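Keeping handwritten drafts and printed poems in good order

Paper fails at the folds first. A poem carried in a back pocket for a month will split along the crease, and ink at the crease goes with it. Store finished drafts flat, in a folder slightly larger than the sheet.

Pencil drafts smear when pages rub. Put a sheet of plain tissue between them and keep the stack under light weight. Graphite does not fade, so a soft pencil is a sound choice for work you want to read in 20 years. Most cheap gel inks are less reliable in daylight.

For revisions, number each version in the top right corner before you change a word. Two versions of a sonnet with no numbers on them are hard to put in order later. I write the version number in red and leave the poem itself in black.
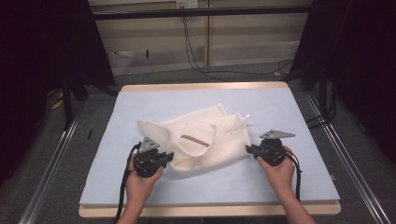
Line breaks suffer when a draft is typed up. Set the page margins before you start, and use a hard return at the end of each line. If a long line wraps, indent the runover by two spaces so it is not mistaken for a new line. Check this again after changing the font, as the wrap points will move.

A small chapbook can be bound at the kitchen counter with linen thread and a blunt needle. Fold 6 sheets together, press the fold with the back of a spoon, and pierce it from the inside. Three holes are enough for a pamphlet stitch. Start at the center hole and tie off over the long stitch - a square knot holds, a granny knot will slip. Trim the fore edge last, with a fresh blade and a steel ruler.

The Sepp thread I use comes waxed. Unwaxed thread should be drawn across a block of beeswax twice before sewing.

Keep one spare copy of everything outside the house. Mine sit in a plain box at the Vumside reading room, with a list of titles taped inside the lid. Scans are useful as well, but name the files by title and version number, or the search will take longer than retyping the poem.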